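Stop Telling People to Keep Everything

I threw away 11 glass jars last month, and I would like to argue that this was a reasonable thing to do.

They had been in the cupboard under my sink for two years. Each one had been washed, had its label soaked off and been put away with its lid on, ready for a second life. I had read the same articles everyone reads. A jar can be a vase, a lantern, a biscuit tin, a place for buttons. I have one vase, which is enough, and no buttons to speak of. What I had was a cupboard I could no longer get the washing-up liquid out of without a small avalanche.

Household advice has been heading this way for a long time. Eggshells, toilet roll tubes, bread bags, odd socks, the water you boiled your potatoes in: somebody has a list of uses for all of it. I don't object to any single tip. Some of them work. Citrus peel does help a smelly sink for an afternoon, and an old toothbrush is the right tool for the bit behind the taps. My complaint is with the pile as a whole, and with the guilt that comes attached to it.

When a page tells you there are thirty things to do with a toilet roll tube, the lesson you take away is that putting it in the recycling is lazy. It isn't. It is cardboard, and the recycling is where cardboard goes. A tube stuffed with tissue paper and saved for firelighting in a flat with no fireplace has only been delayed, and in the meantime somebody has to dust it.

I live in Skotberg, in a two-bedroom flat above a shop that sells bathroom tiles. Storage here is one hall cupboard, the space under the sink and whatever fits beneath the beds. Most tips of this kind seem to be written by people with a garage. They say "pop them in a box until you need them" as though the box had somewhere to be. For me the box goes in the hall, and then I walk round it for a year.

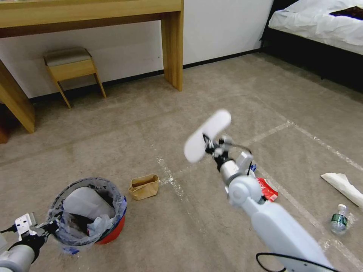
There is also the matter of time, which hardly ever gets mentioned. Last November I spent most of an evening making cleaning cloths out of an old duvet cover. I cut it up, hemmed the edges so they wouldn't shed and folded them into a drawer. It came to far more cloths than I could use. I already had cloths. The ones I reach for are still the three from the supermarket, and the hemmed ones are so neat that I don't like to get them dirty. If I had enjoyed the sewing it would have been an evening well spent, but I don't much like sewing. I did it because I felt I ought to.

The people who do enjoy it are a different case. If you like turning tins into plant pots, then it is a hobby and a perfectly good one. Hobbies don't have to save money or the planet. I only wish the writing about it would say so — a cheerful page on painting tins for the fun of painting tins would suit me far better than one telling me how much rubbish I am responsible for.

A neighbouring town, Clurnent, has a swap shed next to the recycling point, and it shows what I think works better. You take your spare jars there and someone who makes jam collects them. A person making forty pots of marmalade has a real need for jars. I have none. Moving the thing to where it is wanted seems to me a better form of reuse than inventing a use for it at home, and it takes ten minutes. I found out about the shed after my own jars had gone, which was annoying, and I would have used it if I had known.

The other thing that works is buying less of it to begin with. I used to get my washing powder in plastic tubs because I told myself the tubs would be handy. They were handy up to the second one. Now I buy the refills from Bustamante, the hardware shop on my street, where you bring the same container back each time. It has cut down the plastic coming into the flat more than any craft project did, and I didn't need glue.

I kept the habits that cost me nothing. Vegetable water goes on the tomato plant once it has cooled. Newspaper goes under the muddy boots. Bread bags line the small kitchen bin until they run out, and I don't save more than I will get through in a fortnight. My rule is that a thing must have a job within the month or it leaves. I made one exception for a large biscuit tin, which holds the plasters and the batteries.

The cupboard under the sink now contains washing-up liquid, a bucket, two sponges and the supermarket cloths. I can see the back wall of it. There turned out to be a slow drip from the pipe joint, hidden behind the jars for I don't know how long, and I have put the bucket under it until the plumber comes.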